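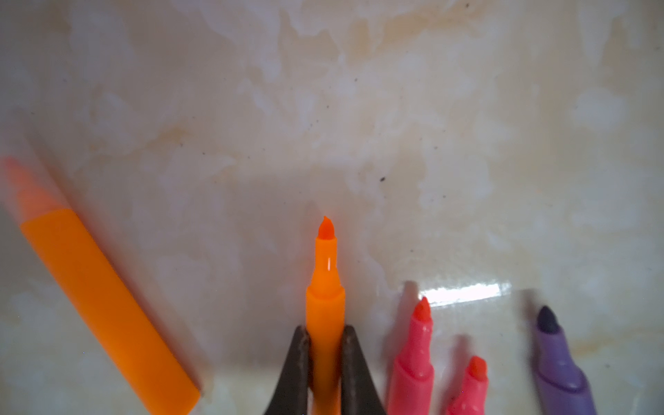 Crafts > Paper & Pens > Markers

Swatching and sorting your chisel-tip markers

4 min read

I own way too many markers. Last Saturday I finally dumped the whole bin out and tested every single one, and I'm so glad I did (I had three oranges that I thought were the same color. They are not!). So this is how I do it now.

What you need: your markers, a sheet of heavy white paper, a scrap sheet, a pencil, and a damp rag. If you're working on a stone counter like mine, put something under the paper. Marble stains, and marker ink on a polished top is no fun to scrub. I use an old Nekport catalog because the cover is shiny and nothing soaks through.

1. Pull out one color family at a time. I start with the oranges and pinks since those are the ones I mix up the most. Leave everything else in the bin or you'll end up with caps all over the place.

2. Draw your boxes in pencil. Mine are as wide as two fingers. I fit 30 on a page, five across and six down, with a little room under each one for the name.

3. Uncap and scribble on the scrap sheet first. The tip may have picked up a darker color from the last time you used it, especially if you blend pinks into oranges like I do. Keep going until the line comes out clean.

4. Fill the box using the wide side of the chisel. Hold the marker so the whole slanted edge touches the paper, and pull, don't push. Then turn it up on its point and draw one thin line next to the box, so you have both widths to look at later.

5. Do half the box a second time once it's dry. Some pinks go almost red with two coats!

6. Write the name underneath and cap it until it clicks.

If a marker skips, cap it and lay it flat overnight before you give up on it. My friend Darlene MacDonald stores hers tip down in a mug, but two of mine leaked that way and I went back to a drawer.

I toss the really dead ones. This round it was 17, mostly yellows, plus a purple I'd had since college. The finished page is taped inside the drawer lid, and next up are the greens.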